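Looking after the laundry cell
Gallery, posted Fri 11 June

Hello again! A few people at the Drostmont open evening asked me what I do all day with "the folding robots", and I'm afraid I gave most of them a rubbish answer because I had a sausage roll in my hand. So I said I'd put a page up. It's mainly about the dull side of things, the cables and mounts and gripper checks, which happens to be the side I like.

The cell is called Genetti (it came with the name, don't ask me) and it has two arms, one on each side of a white platform, with three white walls round the work. Maxence Besnard did the original build and I took over the upkeep in October, along with a ring binder, a tin of mixed screws and a spreadsheet with 662 rows in it. I have read nearly 4 of the tabs.

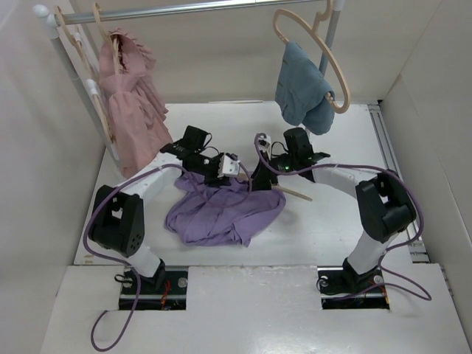
Sekbridge Handling Workshop, Cell Upkeep Team

Both arms down over the lavender cloth, with the clothes rail behind. The purple cables are what I spend my life on. They run from the grippers back along the arms and past the big black elbow modules, and I like a good generous loop at the bottom of each one. Too short and the arm tugs on it when it reaches up to the rail. Too long and you've got cable in the laundry, and the one on the left does like to wander over the cloth!

When I re-dress a cable I start at the gripper and work back to the base, never the other way. Hamdia Woldegiorgis taught me that one. Start at the base and all your spare ends up at the wrong end, and you find yourself undoing the lot at ten to five. After that I move the arm by hand (power off, obviously) through the furthest reach it ever makes, which for us is a hanger at the far end of the rail, and watch the elbow the whole way. If the cable slides freely over the module, lovely. If it catches, back to the gripper and begin again.

The bases sit in cutouts in the platform, and if you look down into them you'll find the little red wires under the mounts. Those get a look every week. I use a torch and a soft brush, as fluff gets everywhere in a cell that handles clothes, and I mean everywhere. I had a wad of it out from under one mount in the spring that Hamdia wanted to knit with. Mount bolts get checked on the same visit and marked with a paint pen so I can tell at a glance if one has crept round.

Grippers next. I wipe the black bits down with a barely damp cloth, check the white bracket on the side of the left one for wobble, and open and close each of them a few times while listening. A gripper that's getting tired has a sort of dry click to it. You'll see a small green light on the right-hand one too, and I've got into the habit of glancing at it every time I walk by, the way you'd look at a kettle.

Then the walls and floor, which is a job for a vacuum cleaner and the radio. I do the track rail down the right-hand side with a narrow nozzle. The hangers live on the rail all the time, and at the moment there's a pink ruffly thing on one of them that is a complete pig to fold. All those layers! The blue-grey one gives far less bother.

Still on my list: new cable clips from Paulík, if they ever turn up, and a proper label for the isolator switch so I can take the masking tape off it. If you were at the open evening and want to come and see the cell on an ordinary day, drop me a line through the workshop page. Tuesdays are quietest, and there's usually cake.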